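Midonmont Hall Users' Group
Minutes of the meeting held on May 31, 2023 in the small room

Present: Fiifi Osei (chair), J. Acheampong, R. Puvier, M. Lund, S. Harker, T. Emum (minutes)
Apologies: D. Wray, P. Castle

1. Minutes of the last meeting
Agreed as correct, with one change. Under item 4 the word "weekly" should read "fortnightly". Signed by the chair.

2. Matters arising
The side gate has been rehung and now closes without lifting. S. Harker still has the old padlock and will bring it back.
The letter to the bus company about the moved stop has had no answer. M. Lund to write again and send a copy to the parish council.
The key to the meter cupboard has been found in the piano stool. It will be kept on the hook by the fuse board.

3. Hire charges
The hourly rate for the main hall has not gone up for three years. R. Puvier had looked at the electricity bills over the winter and thought the evening rate no longer covered heat and light from December onwards. Two options were discussed: a small rise all year, or a winter supplement for evening bookings only. J. Acheampong thought the supplement would be hard on the bowls club, which only meets in winter. M. Lund said a rise all year would fall on the playgroup, who use the hall in the mornings when the heating is already on.
No decision. R. Puvier to bring figures for both options to the next meeting.

4. Bookings
The diary is full on Saturdays until the end of August. There have been two double bookings, both where someone had written in the paper diary and not told T. Emum. Agreed that the paper diary will be taken away from the lobby. A notice with the bookings telephone number will go up in its place.
The Tuesday dance class has asked to start half an hour earlier. This would overlap with the clearing up after the lunch club. S. Harker to speak to both. If they can agree it between themselves the group has no objection.

5. Kitchen
The water heater is slow and there is limescale in the tap. Descaling to be tried before anyone is called out. M. Lund to do this.
Users are reminded that tea towels must be taken home and washed by whoever used them. Five were left in the sink after the quiz.
The fridge is to be emptied at the end of every hire. Food left behind will be thrown away.

6. Chairs
The hall has 60 wooden chairs and the fire limit allows for 67 people seated. The question was whether to repair what we have or replace them with stacking chairs. S. Harker had a price for plastic stackers, but delivery was extra and the minimum order was more than we could store.
Chairs that wobble should be turned to face the wall at the back, so that they are not put out by mistake. Glue and clamps are in the store. Small dents and worn marks are not a reason to take a chair out of use.

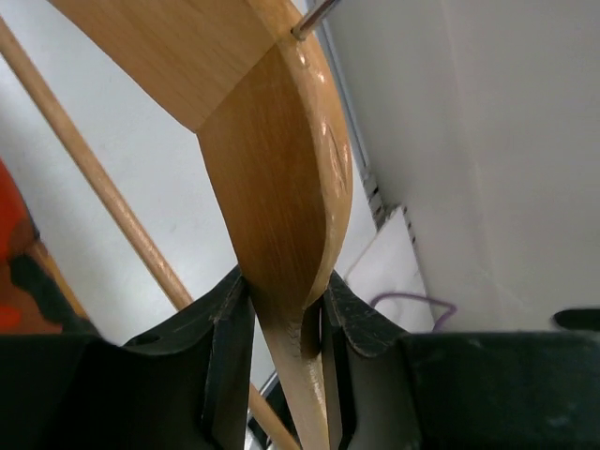 Fiifi Osei said that £300 would be better spent on good glue, new felt pads and one day's work by a joiner, and that the hall would look the poorer with plastic seats. M. Lund agreed about the look but pointed out that the wooden chairs are heavy and the lunch club struggles to put them away. R. Puvier asked whether a trolley would help.
Agreed to keep the wooden chairs for now. R. Puvier to find the price of a trolley that will go through the store door. J. Acheampong to ask for a joiner's quote. The matter of stackers can be raised again next year.

7. Summer fair
The field is booked. The tombola table needs someone for the second half of the afternoon. Cakes to be brought to the kitchen door by noon, with a list of what is in them. T. Emum will print the labels. Parking will be on the lower side only, as the upper side gets soft after rain.
The raffle licence was checked last year and nothing has changed.

8. Any other business
The noticeboard is full of old posters. Anything past its date may be taken down by anyone.
J. Acheampong asked that the lobby lights be switched off by the last person out. They were found on twice this month.
A pair of child's wellingtons, green, size 10, is in the lost property box.

9. Next meeting
To be fixed once R. Puvier knows when the new electricity bill is due. T. Emum to send round dates.

The meeting closed at 8.50 pm.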